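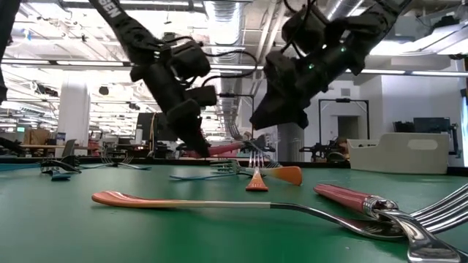
Forks and a spoon on a green tabletop.

January 23, 2018
By the Home & Table desk

I own 9 teaspoons. I know this because I tipped the whole cutlery drawer out on Sunday, looking for one that matched another one, and gave up with a cup of tea going cold beside me. We started married life with a proper set, a wedding present from the Flolla catalogue, and where it went I couldn't tell you. Packed lunches, I suppose. Picnics. The bin, when somebody scraped a plate too keenly.

So I've gone over to odd cutlery, and I'm having a lovely time! It began at the Grultier market (get there early, the parking is dreadful) where a man had a biscuit tin of forks at 70p each. I bought four. They were heavy and a bit scratched and one had a tiny thistle on the handle, and my supper tasted better off it, I swear.

My mother would be horrified. She kept her best knives in a felt roll and they came out twice a year, at Christmas and for the vicar. I inherited that roll, and I use the lot for beans on toast.

If you fancy a go, pick things up before you pay for them. A fork can look a treat and feel like nothing in the hand. Check the tines for bends, and look at the back for a plating mark if you've got a dishwasher, as mine has turned two very nice dessert spoons a sort of sad yellow. Bicarb and hot water on a bit of foil brings most silver plate up, though it does whiff.

Knives are trickier. Old ones with glued handles hate hot water, so I wash those by hand or, more often, leave them by the sink and hope. Kwiatkowski's, the ironmonger behind the station, will put an edge back on while you wait.

There's another market in March and I'm after soup spoons, the round sort. I've cleared a space in the drawer.

Last updated: Tuesday, 4.70pm edition

We use cookies to improve your visit. By carrying on, you agree to our cookie policy.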